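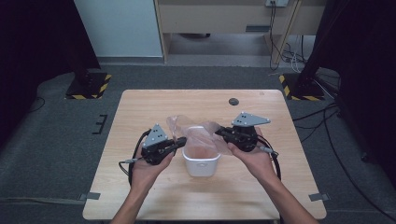
NESTMONT, August

To: Members of the Rulel teaching list
Re: Bag lining task, hand-held sessions

The Boddale group wrote on Tuesday:

> Our operators have completed 146 demonstrations of the bag lining task by remote control. We ask whether sessions recorded with the hand-held grippers should follow the same written procedure, and whether a bag that is left creased over the rim should be counted as a finished attempt.

The same procedure applies, with one change. Operators using the hand-held grippers should hold one on each side of the container and bring both jaws to the bag before opening it. Please do not steady the tub with a finger or wrist. The robot will have no such help when it repeats the task.

Creases are acceptable. An attempt is finished when the bag covers the rim on all four sides and both jaws have let go. Attempts that stop short of this should be kept and marked "partial" — they remain useful for training.

Nestmont now holds 214 hand-held demonstrations, of which 9 are marked partial. A further 70 are requested from Boddale before the Nimri model is trained again.

Questions on the procedure may be sent to this list.

Rulel Project Office, Nestmont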